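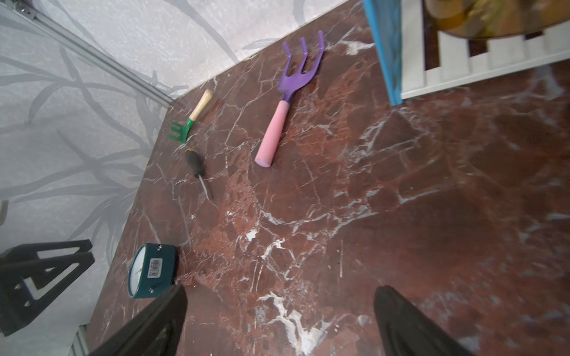
Hand tools from the small garden set, on the marble top.

Tool Library Adds Small Garden Hand Tools

The Zernison Community Tool Library is pleased to announce that small garden hand tools may now be borrowed by all registered members. The tools are intended for window boxes, raised beds and potted plants, and were selected with apartment residents and younger gardeners in mind.

Members have often asked for tools that suit a balcony or a kitchen windowsill. The full-size spades and rakes in the existing collection are of little use in a narrow planter, and the new items are meant to fill that gap. A three-tined fork loosens compacted potting soil before replanting. The smaller tool with the green head and wooden handle is suited to light work near the surface, where roots are easily disturbed.

The loan period is 30 days. Each household may hold one set at a time, and a set may be renewed once if no other member is waiting. Tools should be brushed free of soil and wiped dry before they are returned. Wooden handles must not be left to soak — water will raise the grain and loosen the fitting over time.
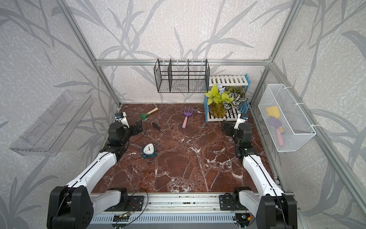 Liam Hegarty wrote to ask whether the renewal could be extended for members who garden through the fall, as one month is short for anyone dividing perennials and potting up cuttings in the same season. The library has considered the request and will allow a second renewal on any set borrowed in September. The standard terms will apply again after that.

Household items remain available under the existing terms. Members who need a screwdriver or other basic tool for assembling planters may add it to the same loan at no further charge.

The replacement fee for a lost garden tool has been set at 35 dollars. Ordinary wear is not charged. A bent tine or a loose handle should be reported at the desk when the tool is returned, so that it can be repaired before the next loan.

Reservations opened on Aug 3, 2022, and may be made at the desk or by telephone at extension 1612. Please have your membership number ready.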